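Markwood Community Board > Local Media > Public access coverage of the water forum

fernhill_pat
11/04/2026
Did anyone else watch the replay of the water rates forum on Channel 18? I sat through the whole thing and loved it! Two hours of people explaining pipes and I was glued. But I noticed the channel ran it as a "community information special," and the host was Toprak Utilities, the company that wants the contract. There was one line about that in the closing credits. Great viewing, but shouldn't they say so up front? 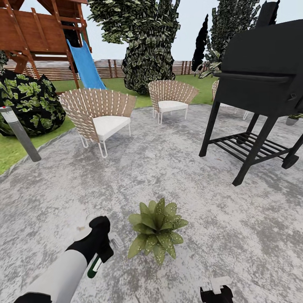

I'm asking because my neighbor came away thinking it was a city meeting. She's sharp, and she watched from the start. If she missed it, plenty of others did too.

dialtone
They said it at the top. Sevim Bozkurt introduced herself as being from Toprak before the first question.

fernhill_pat
She said her name and "from the Toprak team." If you don't already know who Toprak is, that tells you nothing! I did think she was a terrific speaker, for what it's worth.

Mollevstead_Mike
Public access is supposed to air what people bring in. That's the beauty of it. We had the same argument over here in February when a landlord group sent in a panel, and the station put up a banner every 11 minutes saying who paid for it. Worked fine, and people still watched.
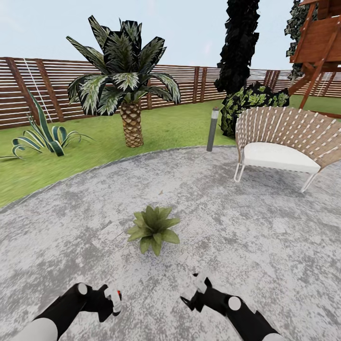

The tenants' group then asked for equal time and got it, same slot, same banner. Best local TV we've had in years. My kids watched it!

quillback
I disagree with the banner idea. Once you label one program you have to label all of them, and then somebody at the station is deciding what counts as an interest. I'd take an unlabeled forum and a good argument in here over that.

dialtone
Agree with quillback. Also the Findness Courier covered the forum and put Toprak in the headline. The information is out there.

fernhill_pat
The Courier story was excellent, go read it if you haven't. But the replay has 3,823 views on the station's page and the Courier piece has 228 comments mostly about parking, so I know which one people are getting their facts from.
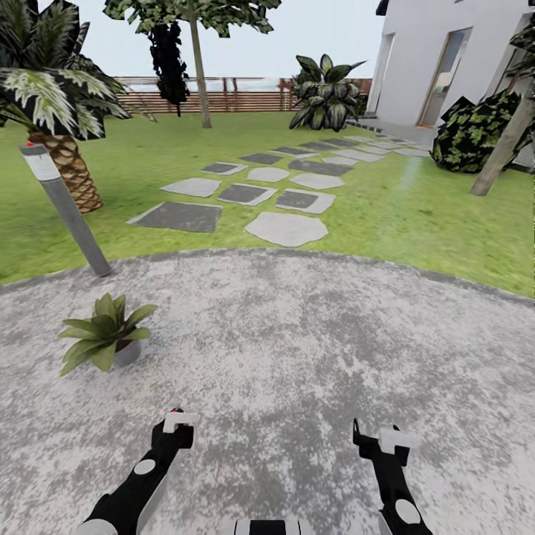 And I'm not asking them to pull it. Keep it up! Run it again! Just put the host's name on the title card.

Mollevstead_Mike
Title card is a good middle ground. It takes no judgment call either, you just list who organized it.

quillback
OK, I could live with a title card if it's the same for everybody, church suppers included.

c_cetinkaya
Cengiz Çetinkaya here, I help schedule the channel. We use whatever title the submitter writes on the form, and the form has no line for the organizer. I'd be happy to bring that up at our next programming meeting. Really pleased that people are watching this closely!

fernhill_pat
Cengiz, that would be wonderful, thank you. Is the meeting open? I'd love to come.

c_cetinkaya
Open to all, upstairs at the station. I'll post the time in here when it's set.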